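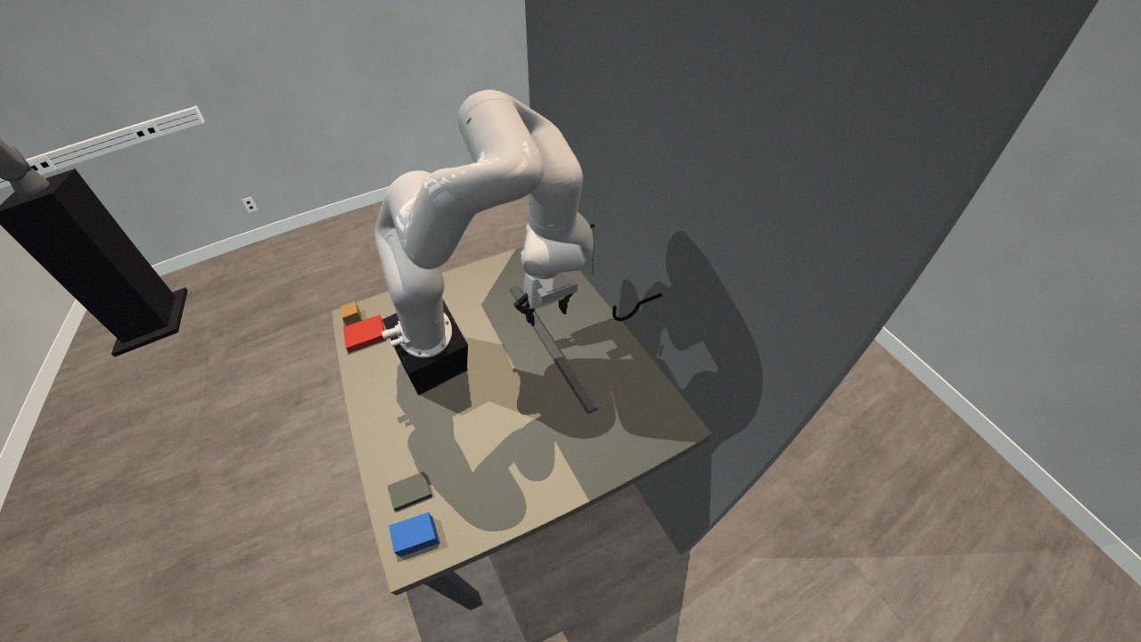
Page 37

Can a robot arm do small shop chores yet, or is it still a demo thing?

Asked by Chenxi Su

I help run a little picture frame shop and I've gotten completely hooked on robot videos. We cut strips of molding all day, and somebody has to lift each one off the bench, turn it and put it in the rack. It's dull work and I would love to hand it over! My cousin keeps telling me to buy an arm and try. I've been playing with the simulator that comes with the Loria kit and in there it looks so doable. Has anybody gone from the simulator to an actual bench? I'm also curious if the same arm could sort offcuts, wipe the table down, maybe fold rags. Our strips are 25 inches at the short end and much longer at the other.

3 answers

Rohani Osman
Yes, for the strips, and I'm so happy somebody is asking about this! We went through it at Kokow, where I do fixtures and jigs. Long thin stock is a fun one because the gripping part is easy (two flat fingers, two flat sides, done) and everything after the grip is where you learn things. Pick it up near one end and the other end sags and swings. Pick it up in the middle and it behaves, but then you need clear space on both sides when the arm turns. I'd start in the middle and only go to the ends once you have a reason to.
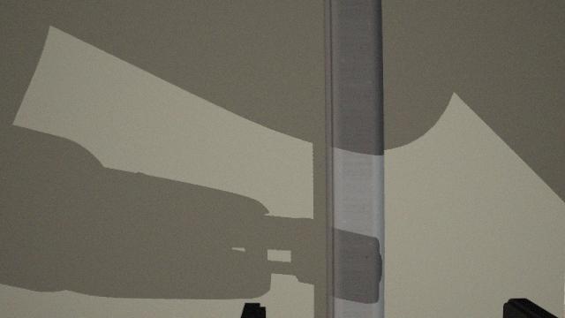 The other thing that bit us was lining up the fingers. If they come down a little twisted compared to the strip, they shove it sideways as they close, and now it isn't where the program thinks it is. Slow the last inch way down. We ran 112 picks in the simulator before trying a real strip and I still had to redo the approach angle, mostly on account of friction. Simulated friction is very polite. Real painted molding is slick and the raw stuff isn't.

Shadows too, if you're using a camera to find the strip. The arm throws its own shadow over the work, and it moves as the arm moves. Put lights on two sides and test with the arm in several poses.

Sorting offcuts: yes, if they're spread out. A heaped bin is a lot harder. Wiping a flat table is very doable and weirdly great to watch. Rags, I'd wait. Cloth never lands the same way twice.

bench_notes
Just get a Vumach feeder and skip the arm. Ours does one thing and does it all day.

tkell
I'd try it but set a limit first. We gave ourselves until January and kept a tally. Out of 730 strips the arm dropped or misplaced 37, and for us that was good enough to keep it on the plain square profiles. Anything curved still gets done by hand. Also tape down your cables, ours snagged on the rack twice.

Comment from Chenxi Su
Thank you all!! Rohani, did you use rubber on the fingertips or leave them bare?

Comment from Rohani Osman
Thin rubber, glued on. Replace it when it gets shiny.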